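Home Notebook Archive Contact

Comp plan notebook, Ostville
March 11, 2026
by Hendrik Baloyi
2 comments Share

Picked up where I left off, which was with the Zwane compensation plan spread over the desk and a note in my own handwriting reading "check the compression thing". Thank you, past me. Very thorough.

The job again, for whoever inherits this book: Zwane want to know what happens to commissions if they drop the rank qualification from personal volume plus two active legs to personal volume plus three. Their field leaders have been told it will be "an exciting enhancement". The model will say what it says.

Loaded the November genealogy export into Tandov. It holds 2340 distributor records, one row each, with sponsor ID, placement ID, personal volume, autoship flag and paid-as rank. Import ran without complaint, so I went looking for what it had swallowed quietly. Found 13 records whose sponsor doesn't exist. They were enrolled under somebody who has since been purged, and the export doesn't roll them up. In the live system they'd have gone to the next active upline. In mine they were floating about as founders of their own companies. Good for them, bad for the totals.

Rolled the orphans up by hand using the enrolment log. Zwane's manual says the sponsor link survives until the grace period ends and the placement link survives for good, then in the appendix says the reverse. I've gone with the body text and written to their field support desk. Their auto-reply wished me an abundant day.

Baseline run: current plan, no changes, unilevel commissions only. Wanted to match the November payout file before touching anything. Didn't match. Over on the lower levels, under on the top. Classic compression symptom, so the note was some use after all.
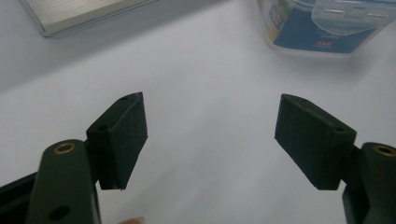
White tabletop, Ostville.

What was wrong: Tandov compresses past anyone with zero volume. Zwane compress past anyone who isn't active, and active means meeting the monthly personal volume minimum. A distributor who bought a single tube of Clorurska foot balm and nothing else is dead weight under their rules and a going concern under mine. Plenty of people buy one tube of foot balm. It's decent foot balm.

Changed the compression test to look at the active flag. Then found the active flag in the export is set on the day the file is pulled, not at month close, so somebody who lapsed a week later shows as lapsed for the whole month. Rebuilt the flag from order dates. This took most of the morning and I would like it noted.

Second baseline run matched on every level except the matching bonus. Left that one alone on purpose. The matching bonus depends on paid-as rank, and the paid-as rank in the file has been overridden for a few leaders who were promised they could keep their title through a slow patch. The overrides are in somebody's inbox. I've asked for them as a list, in a spreadsheet, with column headings. We'll see.

Proposed plan, first pass. Turned on the extra leg requirement and ran it with nothing else changed. Findings, such as they are:

- The top of the tree barely moves. Anyone with a big organization already has more active legs than they need.
- The bottom doesn't move either. Most of them have no legs at all and buy at wholesale for their own bathroom cupboard.
- The middle takes it on the chin. These are the ones who built two good legs, exactly as the training told them to, and now have two good legs and a shortfall.

That last group is also the group that runs the Saturday meetings, brings the folding chairs and answers the newcomers' messages. I've put this in the summary in polite language. My first draft was less polite and has been kept for my own enjoyment.

One thing I'd got wrong and want recorded: I had been treating the third leg as any enrolled person. The draft wording says "active leg", and a leg counts as active if anyone anywhere in it qualifies, not only the person at the head of it. That's kinder than what I'd coded. Reran. The middle still loses, though less, and a few people are rescued by some enthusiastic stranger far down a line they'd forgotten they had. Network marketing at its most romantic.

Side matter. Whoever renamed the volume columns in the shared sheet to "PV good" and "PV good final" — please put your initials beside it so I can bring you a muffin and have a talk. The final one has the Clorurska starter kits counted as commissionable, and they aren't. Kits pay nothing upline. Their own policy says so, and so should our sheet, or we end up modelling a plan that pays for recruiting, which is a conversation with lawyers in it.

Also worth watching: people may simply fill the missing leg with a spouse or a cousin. The model has no cousins. I could add a behaviour term, but every number in it would be something I made up at my desk, so I've left it as a paragraph in the write-up and not a column.

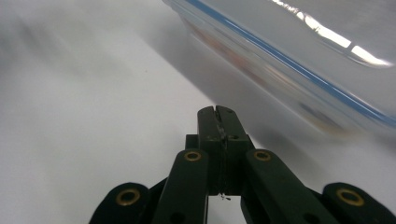
Does a lapsed distributor's downline still count toward their sponsor's third leg?

It does once compression has run, provided someone in that line met the monthly minimum. The lapsed person is skipped for commission, but the line stays where it is until the grace period ends.

Put that in the assumptions tab too, as it came up on the call and I answered it with more confidence than I had at the time. Checked afterward against the manual. I was right, so the confidence has been backdated.

Still open:

- Rank override list from Zwane, then rerun the matching bonus.
- A straight answer on sponsor link versus placement link.
- Try a softened version, where the third leg is only needed from the middle ranks up. Suspect it costs them very little and saves a good many folding chairs.
- Tandov licence renewal. The reminder has gone to the old address again.
- Label the saved runs properly. "run_new_REAL" is not a label, and yes, that one was me.

Stopped there. The summary chart has the wrong colour on the current plan line and I'll fix it before it goes to anyone who presents things on stage.

2 comments Share Previous entry Next entry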